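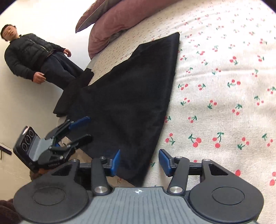
Black cloth on the cherry sheets.

Getting the House Ready for Eye Surgery Recovery
Posted 9/22/20

I had my first cataract done in Sturnley last year and the second one in December, and I went about the two recoveries very differently. The first time I came home to a kitchen where everything I needed was in the bottom cupboards, and I'd been told not to bend over. So I stood there looking at my saucepans! The second time I got organized, and these are the things that helped.

Move your everyday stuff to waist height. Kettle, mugs, one good pan, the cat's dish if you have a cat (mine ate on the counter for a week and has never forgiven me for stopping it). Do it a couple of days ahead so you get used to where things are.

Label your drops. I had 2 bottles with nearly identical caps, and with one eye still blurry I couldn't tell them apart. A thick rubber band around the morning one fixed it. I also wrote the times on the back of an envelope in fat marker and taped it to the fridge, then crossed them off as I went. Check with your own clinic about how far apart to space them, mine had firm ideas.

Change the bed the day before. You won't want to be wrestling with corners, and clean pillowcases matter more than usual. I put out a spare pillowcase for every night so all I had to do was swap.

Do something about the light. Everything looked terribly bright to me afterward, the bathroom especially. I swapped the bulb over the mirror for a dim one and kept my sunglasses on a hook by the back door. The bedroom got an old Pikby lamp with a thick shade, and I just used that in the evenings.

Cook soup. I made a huge pot of lentil and froze it in single portions – no chopping onions for me that week, thank you. Anything steamy I let cool with the lid on before I leaned over it.

Wash your hair the night before. Mine had to stay out of the shower spray for a while, and I was very glad I'd started out clean. After that I tipped my head back at the sink like they do at the salon, with a towel rolled up behind my neck.

Somebody wrote in from Ellwood asking about dusting. I left it! If it bothers you, get it all done the weekend before, and leave the vacuum bag for someone else to empty.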